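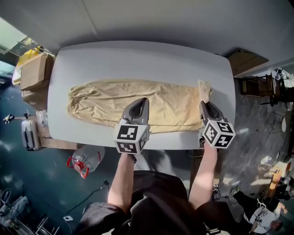
Ticket 1360: Folded garments out of tolerance at the cuff end

Opened by: Loukia Giannakopoulos
Assigned to: Ghada Smadi
Site: Clatcombe, folding room
Status: Closed

Reported fault

Beige items with an elasticated cuff do not fold square on the white table. The cuff end gathers into creases when the piece is laid crossways, and the finished fold comes out thicker on that side. At the other end a corner flap stands up past the main body and gets trapped under the second fold. Plain items from the same Hurnon delivery fold correctly.

The folding card in use is the Vuken card, last revised in October. It has no entry for cuffed items.

Log

Entry 1 (GS). Checked the table for level. No fault found. Rounded corners are not a factor, as the card measures from the long edge.

Entry 2 (GS). Tried pulling the piece tight from both ends before folding. The cuff sprang back as soon as it was let go. Do not repeat – it stretches the elastic and the left side ends up narrower than before.

Entry 3 (LG). Could the pieces be pressed first? We have 500 of them to get through and I would like to avoid the extra handling.

Entry 4 (GS). Pressing not needed. Changed the order of work as follows:

1. Lay the piece crossways with the cuff to the left.
2. Smooth from the middle towards the right only. Leave the cuff gathered.
3. Turn the corner flap in and hold it flat before making any fold.
4. Fold right over left, stopping short of the elastic.
5. Fold the cuff back on top as the last step.

Test batch of 30 folded this way. 2 rejected, both with the flap not fully turned in at step 3. The remainder fit the Aoun sleeve without forcing.

Entry 5 (LG). Repeated at my end with the same order. Agree that step 3 is where it goes wrong. Side light from the windows makes the raised flap hard to judge against the white table top, and I was missing it until I ran a hand along the edge. Can we do anything about the blind?
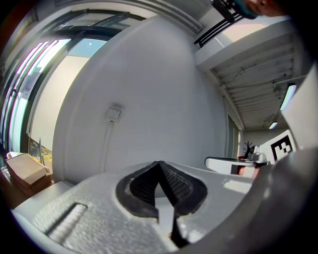

Entry 6 (GS). Blind left as it is. It covers part of the glass only and lowering it further makes the far side of the room too dim for checking seams. Running a hand along the right edge has been added to step 3 instead. Room lights to be switched on at the wall plate when it is overcast – left-hand rocker first, then the right.

Resolution

New order of work copied to the folding card as a separate entry for cuffed items. Old card withdrawn. Rejected pieces refolded and passed.

Outstanding

Hurnon to confirm whether the next delivery has the same cuff. If the elastic is wider, the stopping point in step 4 will need to be set again under a new ticket.

Closed Jul 7, 2026 (GS)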